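Build the Boring Parts First

Every few months someone joins our shared workshop in Drultcombe and wants to build a robot arm. Most of them have watched the same videos I have. They come with a parts list that is nearly all motors, and a plan that stops at the moment the arm moves. My argument is that they have the order wrong, and that the table, the walls and the cables deserve the first month of work.

I have spent two years on a two-arm setup with Natália Patrício, who did most of the mechanical work. We call it Gristis. The job we set for it is simple to say: pick up a small block with one arm and hand it to the other.
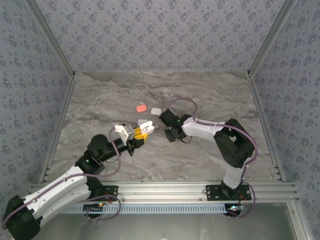
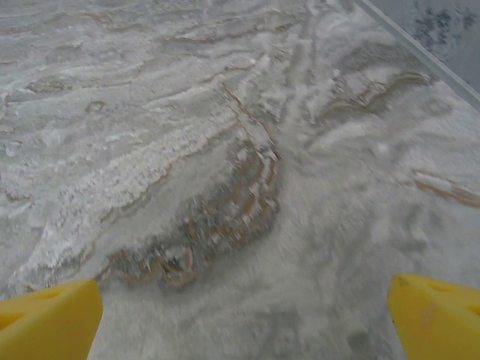

Gristis at work on the marble-patterned top: both arms and the blocks in the first picture, the yellow fingertips from the wrist camera in the second.

I will start with the rail, the least exciting part of the build. Both arms bolt to the same length of aluminum extrusion along the front edge. For our first ten weeks they did not. They were clamped to a door laid across two sawhorses, and the clamps crept. An arm would repeat a move well in the morning and miss by the width of a finger after lunch. We blamed the servos. We then blamed the code, and I rewrote a good deal of it for no benefit. When Natália finally put a dial indicator against the base, the base was moving. The servos had been doing what they were told.

A rail costs less than one decent servo. It also gives both arms a shared reference. With two arms that matters more than with one, because a handoff fails on the difference between them. If each arm is off by a little in its own direction, the gap between the grippers is off by the sum. No amount of tuning fixes a base that shifts. I would tell anyone starting out to buy the rail before the second motor.

The walls come next. People ask about the wallpaper more than they ask about anything else. It is a small floral print, and it covers all three sides. We used to work in the open, and the cameras saw whatever happened to be behind the arms: jackets, the drill press, whoever was making coffee. A program that finds blocks in the morning with an empty room behind them may not find them at night with four people in it. Three walls took an afternoon to put up and did more for us than the better camera we had been saving for.

Florencia Saavedra, who has the bench next to ours, disagrees with me on this, and her case is a fair one. She says a machine that only works inside a papered box has learned the box. She would have left the walls off and made the vision cope. I think she is right about where a project should end up and wrong about where it should start. If the background changes while the gripper is also changing, you cannot tell which one broke the run. Hold one still, fix the other, then take the walls away. We have not taken ours away yet, and she reminds me of that.

We argued about the surface too. A flat gray sheet would have been easier to work with than a marble pattern full of veins. I came to prefer the veins. A kitchen counter at home is not a flat gray sheet, and from the wrist camera the pattern can fill most of the view. Better to meet that early. This sits a little awkwardly with what I said about the walls, and I accept that. Some difficulty is worth having at the start, and you have to choose which.

Then there are the cables. Ours are purple on both arms, and they are looser than visitors expect. The first routing was neat. Everything was tied down flat along the links, and it looked like something out of a catalog. It also pulled a connector out whenever the wrist rolled far enough. We lost 14 connectors that way before we gave up on neat. A cable on a moving joint needs slack at the worst position the joint can reach, and at every other position that slack is going to hang in a loop. Some people in the shop still want to tidy it. Please do not.

The grippers are where I have the least to teach anyone. The yellow parts are printed, they have been redrawn more often than any other piece, and I expect to redraw them again. What I will say is that cheap fingers are good fingers at this stage. When an arm drives itself into the table, something has to give, and I would like it to be the part that costs almost nothing and prints overnight. A friend of the shop in Nakstead machined a lovely aluminum set for his arm. He now runs it at half speed because he is afraid of denting them.

The usual reply to all this is that boring work kills home projects. People have limited evenings, and they need to see something move or they quit. I take that seriously. I have watched members quit, and I came close myself during the sawhorse period. But I did not get discouraged by the dull jobs. Cutting extrusion is pleasant enough, and at the end of the evening it is cut. What wore me down was the arm that worked on one night and failed on the next with nothing changed that I could find. That is what a poor base and a busy background give you, and it takes far more evenings than the carpentry would have.

I also think shared workshops could do more here. Ours has a good 3D printer and a wall of hand tools, and nothing bolted down that a beginner could mount an arm to. The proposal Natália and I put in for March asks for one bench with a rail fixed along the front and a vented strip under it for wiring, free for any member to use for up to two months. We are calling it the Qaisi bench on the form, after the cat that sleeps on the lumber rack. It would cost less than the laser cutter repair, and the next person with a box of motors could start from a base that stays where it is put.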